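4.3 Teaching the push planner the work surface

1. Open Morkent Control and load the cell file.
2. Under Tool, choose Straight Rod. Set the tip clearance to 5 mm.
3. Jog the rod over the board and press Store Plane.
4. Start the block detector. Each block should get its own outline and color label.

Note: Blocks that touch may be read as one shape. Raise Edge Split to 18 and run the detector again. 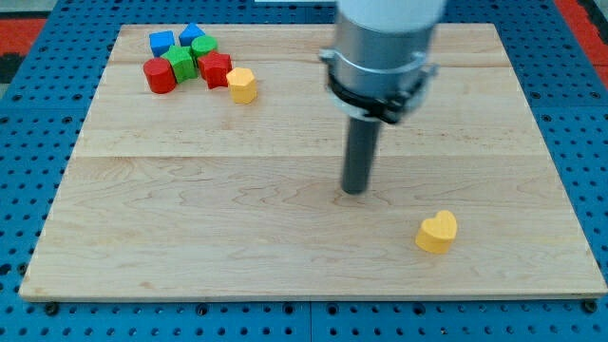 5. Pick a target block and press Plan. The planner tries up to 1,000 paths.

Caution: Keep hands clear - the arm moves as soon as a path is accepted.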